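Clurotbridge Asks the Public for Purple Things

KULTBY, July – Robotics firm Clurotbridge has recorded 712 tabletop examples for Ateş, its learning system, and would like 1000. The remainder will involve more purple.

"Ateş learns from what we show it," said project lead Zamfira Ene. "So far we have shown it a great deal of table."

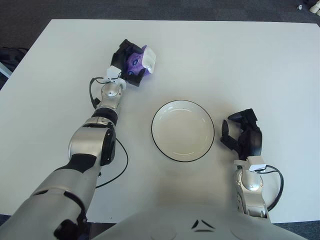
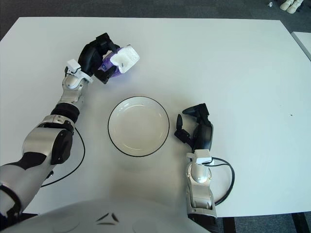 Left gripper occupied, right gripper open.

How to take part

Small household objects may be left at the Kultby front desk. Please label them – Yiğit Kahraman does the sorting.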